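Escobar Street Community Kitchen
Progress report to the Plirard Fund, second period
14th March
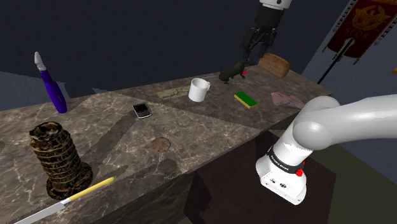
Marble countertop with a dark cabinet block under its right-hand part.

Work done since the last report

The lease on the Escobar Street unit was signed in January, later than planned. The landlord asked for changes to the waste clause and our attorney needed two rounds to settle them. The rent did not change. The fund's first payment covered the deposit and the first quarter in full.

Plumbing is finished and has passed inspection. The grease trap went in under the back hallway, where the old boiler used to be, and this saved us from breaking up the kitchen floor. Electrical work is still open. The panel was upgraded, but the inspector wants a separate shutoff for the walk-in cooler and the electrician is coming back to install it. We have been told not to plug in the cooler until then.

The ovens were ordered from Stirkora. Two have been delivered and are in storage on site. The third is on back order and the supplier has not given a firm date. We can open with two.

Counters and storage

The board has not picked a counter material for the front serving area. Stone costs more and needs sealing. Stainless steel is already in the budget for the prep side, and using it throughout would simplify cleaning. We will send the quotes before anything is ordered. Dry storage shelving came from a restaurant that was closing and cost us only the truck rental.

Members and classes

We have 71 people on the interest list for kitchen time. Most bake or make sauces at home and sell at the Saturday market. Several have asked for overnight hours, which our current insurance does not allow. The broker is pricing a rider.

The food handler class ran twice in the library basement. Both sessions filled. The second ran long, and some people left before the test to catch the last bus, so the next one will start an hour earlier. Spanish-language handouts are printed. The Vietnamese translation is being checked.

Booking will be handled through Undurer, the scheduling service we tried out last fall. It does not take partial refunds, and we will have to do those by hand.

Spending

Construction is over budget on plumbing and under on painting. We moved $300 from the signage line to cover extra permit fees, which is inside the limit your agreement allows without prior approval. Receipts are attached to the financial form. No money has been spent from the equipment repair reserve.

Problems

The alley door does not meet the fire code width and has to be replaced. It was not in the original scope. The landlord has agreed in writing to pay for the frame, and we will pay for the door.

Parking is also unsettled. The lot next door lets us unload before 9 a.m. but not later in the day.

Next period

We plan to close out the electrical permit, install the ovens, replace the alley door and request the health inspection. Member agreements will go out once the insurance question is answered. We are asking to move the opening back by 3 weeks and have included the request form with this report.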